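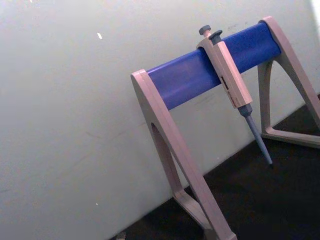
*Pipette stand with one pipette on the bar.*

## Hanging up a pipette

Put pipettes back on the stand between jobs. A pipette laid flat on the bench can let liquid run up into the body.

1. Eject the tip into the waste.
2. Set both feet of the stand flat on the bench, clear of the edge.
3. Hook the pipette over the blue bar, plunger end up.
4. Let go slowly and check that it hangs freely.

Keep tall tubes away from the shaft when you work near the stand.
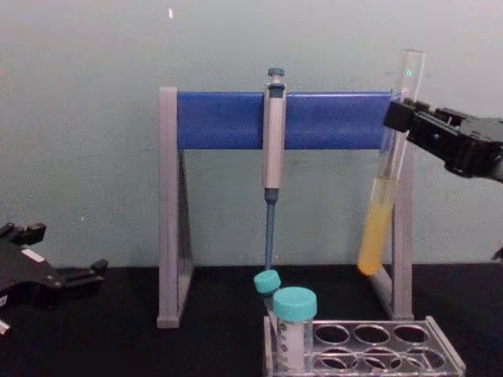

Last changed: July, Pretgate bench pages

Wipe the bar every Thursday with a damp cloth. If it turns in the end caps, stop using the stand and leave a note in room 234. Spare bars are in the Trinard drawer. Leave 2 fingers of space between pipettes.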